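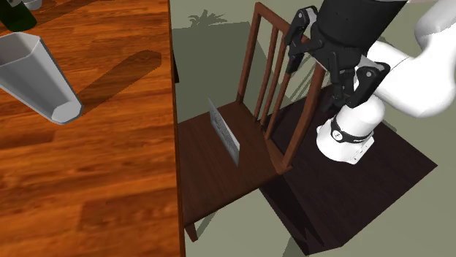 仿真三号房间，俯视。杯子是倒着的。

关于我们 > 我们是谁 > 采集组

本站使用 Cookie 记住您的语言选择。继续浏览即表示同意。[接受] [只接受必要的]

Flikoston 采集组
2022年9月11日　文：Vivek Goel

Flikoston 是一家替学习系统准备例子的公司。客户想让机械臂学会把杯子扶正，我们就把扶杯子这件事做很多遍，每一遍都录下来，整理好，交出去。做得好的时候，客户的模型学会了扶杯子。做得不好的时候，客户的模型学会了我们的坏习惯，然后客户打电话来。

公司里第一次来的亲戚朋友通常会问：你们是造机器人的吗？不是。是写人工智能的吗？也不算。那你们每天干什么？每天扶杯子。这个回答在春节饭桌上的效果一直不理想，我妈至今对外说我在“搞计算机”。

我们怎么开始的

公司成立的时候有2个人，一间办公室，和一份写得很乐观的计划书。计划书里说，第一批数据两周交付。第一批数据的题目是“拿起桌上的瓶子，放到另一边”，听上去连小孩都能做。我们做到第二周才发现，两个人对“另一边”的理解不一样。一个人认为是桌子的另一边，另一个人认为是瓶子原来位置的另一边。录下来的东西因此分成两派，混在一起，谁也说服不了谁，更别提说服一个神经网络。

那批数据全部作废，重录。从此公司有了一份叫《说人话》的内部文件，专门规定任务描述里每个词是什么意思。目前它对“旁边”的解释占了一页半，对“轻轻地”的解释还在争论。

仿真和真机

我们一半的工作在仿真里做，一半在真机上做。仿真的好处很明显：杯子摔不碎，房间不用扫，光线想从哪边来就从哪边来，桌面木纹可以一键更换。很多人以为仿真里的房间应该干干净净，一张灰桌子，一个方块，完事。我们早年也这么干过，模型在灰桌子上表现出色，换一张带木纹、会反光的桌子就开始犹豫，好像从来没见过家具。

所以现在的仿真房间里该有的都有。木桌、木椅、玻璃瓶、歪倒的杯子，还有画面外的植物投进来的影子。影子尤其要紧。椅背的影子在地上拉得老长，人一眼就知道那不是东西，模型可不一定，它得见过足够多的影子才肯相信影子抓不起来。美术组为了椅背那几根细木条的影子改过许多版，验收那天大家站在屏幕前点头，样子像在看画展。

真机的好处也很明显：它是真的。坏处同上。

Nerkthorpe 是我们的仿真平台，自己写的，名字是第一个实习生起的，他没有解释，后来毕业了，我们也就没再改。它负责随机摆放物件、换光照、换视角，以及在每周一早上莫名其妙地慢一些。Clamomau 是我们的审片工具，界面难看，但快捷键顺手，老员工拒绝任何改版。

一条例子是怎么来的

先由任务组写一句话，比如“把倒下的杯子扶起来”。这句话要过《说人话》那一关。然后布景，物件的位置由程序撒出去，撒得太离谱的就重撒。所谓离谱，指的是杯子卡进椅子腿里，或者瓶子站在半空中，神情自若。

接着是操作员上场。操作员戴上设备，或者握着手柄，控制机械臂把事情做完。我们要求动作连贯，不炫技，不绕路。刚来的操作员容易太小心，夹爪在杯子上方盘旋良久，像在考虑要不要买；干久了的操作员又容易太潇洒，一把过去，漂亮，但模型学不来。培训的大部分时间花在把这两种人拉到中间。

做完之后进 Clamomau 审片。审片员看三样：做成没有，做得像不像话，任务描述和实际发生的事是不是同一件事。最后一项淘汰得最多。常见的情形是，描述写着“扶起杯子”，操作员确实扶起来了，顺手还把瓶子挪了挪，因为看着别扭。这是生活里的好品质，在我们这里要退回重录。

失败的例子不扔，单独归档，标清楚败在哪一步。有些客户专门来买失败的，价钱还不错。我们最初听到这个需求时很高兴，以为库存一下子值钱了，后来发现人家要的是“有代表性的失败”，操作员打喷嚏不算。

关于数量

公司最受关注的一条数据集叫 Malhotra，主题是桌面和椅面上的日常物件，一共3949条。常有人问为什么不凑成4000。本来是有4000多的，审片审掉了，剩下这么多就是这么多。销售同事为此难过了一阵子，他说整数好写进幻灯片。

新项目的起步量是1000条。少于这个数我们也可以谈，只是得先劝您几句。有客户拿着很小的预算来，希望模型“举一反三”。我们理解这种心情，小时候老师对我们也有这种希望。

在我们这里工作

采集组常年招操作员和审片员，不限专业。我们有做过口腔技师的，有拉过大提琴的，也有打游戏打到家里不让打了才来投简历的，手都很稳。面试有一道实操：在仿真里把一张椅子挪正。多数人能挪正，我们看的是他挪之前会不会问一句“正是相对于什么正”。问了的当场加分，问得太多的推荐去任务组。

操作员每做一段就要休息，这一条写在合同里，也写在墙上。人一累，动作就开始省，省下来的那一点点会被忠实地录进去，再被忠实地学走。今年5月有过一批数据，午饭后录的那部分夹爪总是偏低，查了很久，查到最后是椅子坏了，操作员坐矮了一截。椅子修好了，数据重录了，行政从此有了一项职责叫“椅高检查”，写进了岗位说明。

办公室有2间，一间放机械臂，一间放人。放机械臂的那间空调好。

和我们合作

来信请写明三件事：想让机器做什么，在什么样的环境里做，怎样才算做成。第三件写不出来没有关系，大部分客户都写不出来，我们有专人陪着您一起想，这部分不收费，想的时间长了会提供茶。

样例数据可以索取，包含任务描述、动作记录和审片备注。审片备注保留原文，措辞有时不太客气，那是同事之间说的话，请勿对号入座。

想预约参观的，请提前一周告诉我们。参观时请不要替我们把杯子扶起来。

订阅采集组通讯：每季度一封，偶尔忘记发。请输入邮箱地址。[订阅]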